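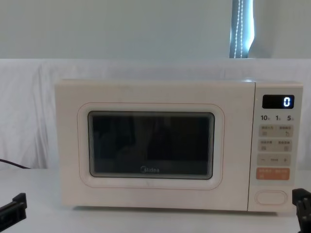 Search questions

Anyone else working next to robots in a kitchen? What happens to our hours?

So I work at Wudow, we heat and pack staff lunches for offices, and in May they started bringing in robot arms for the microwave station. I've done that job five years. We send out 200 trays on a busy day and I'm the one at the door, open, in, press, out. Now my lead says I'll be "supervising." Does that mean fewer hours? Same pay? I like my coworkers and I don't want to end up staring at a machine all shift! 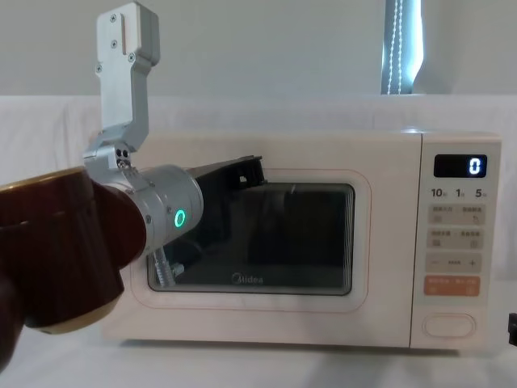
The arm at the microwave door

Posted by marigold_k

Sverre Strand
We went through this at Pavberg. Nobody on my line got cut, but the job changed a lot. I do labels, allergy checks and refills now, and I get called over when the arm stops (3 times before lunch on a bad day). My wrists feel better, but I do miss the chatting. Ask for the new job title and pay rate in writing before you train on it. Also ask who gets blamed when trays run late, that got ugly for us.

cheon_fan107
they said same hours at my place too and then evenings went away. start looking now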